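Workshop notebook, Starari Regional Development Office
Feb 22, 2022
Entry by Oana Matei

Planning session for the spring training course for economic development officers. Present: E. Ene, T. Brandão, R. Hutsuliak and the undersigned. Registration stands at 30 against a room limit of 40. Mr. Hutsuliak will confirm with the certification board that both modules carry credit. Until that is received in writing, the program should read "credit pending."
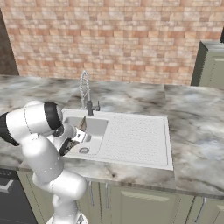
The business retention module remains the weaker of the two. Ms. Brandão proposes replacing the lecture on site selection with a working session on the Plerngate file, using the employer survey as it was returned to us. Agreed, subject to removal of company names.

Fee for late registration left open. Mr. Mensah to advise on his return from Kwofie.
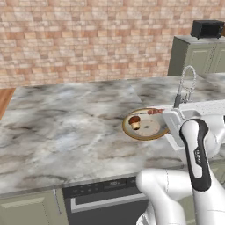
The second module covers small manufacturers and suppliers to the home building trade. Participants will trace where the money goes when a household refits a kitchen, and how much of it stays in the district. Ms. Ene suggests limiting the exercise to a few items: the veined marble countertop, the sage-green cabinet with recessed doors, the brick wall. Small appliances such as the toaster oven are to be left for discussion. Worksheets due in March.

Room booking form still unsigned.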